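Häufige Fragen zu Küchenarbeitsplatten

Muss ich eine Steinplatte wirklich jedes Jahr imprägnieren?
Das behauptet vor allem, wer Imprägnierung verkauft. Machen Sie den Tropfentest: Perlt Wasser nach 4 Stunden noch ab, lassen Sie die Flasche zu.

Taugt eine Platte in Marmoroptik etwas?
Kommt darauf an, was unter dem Dekor steckt. »Kratzfest« im Prospekt heißt meistens, dass niemand mit dem Brotmesser geprüft hat.

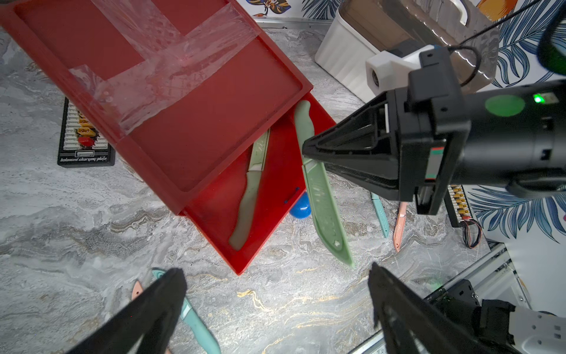
Fragen Sie den Händler deshalb nach dem Prüfverfahren. Kommt darauf nur ein Lächeln, wissen Sie genug.

Warum liegen die Angebote so weit auseinander?
Für dieselbe Küche verlangte Hubmann 2736 Euro, Clundov 3924 Euro. Den Unterschied konnte uns keiner der beiden schlüssig erklären. Lassen Sie sich Ausschnitte und Montage einzeln ausweisen.

Helfen Hausmittel gegen Kalk?
Essig auf Kalkstein: nein, auch wenn es im Forum steht.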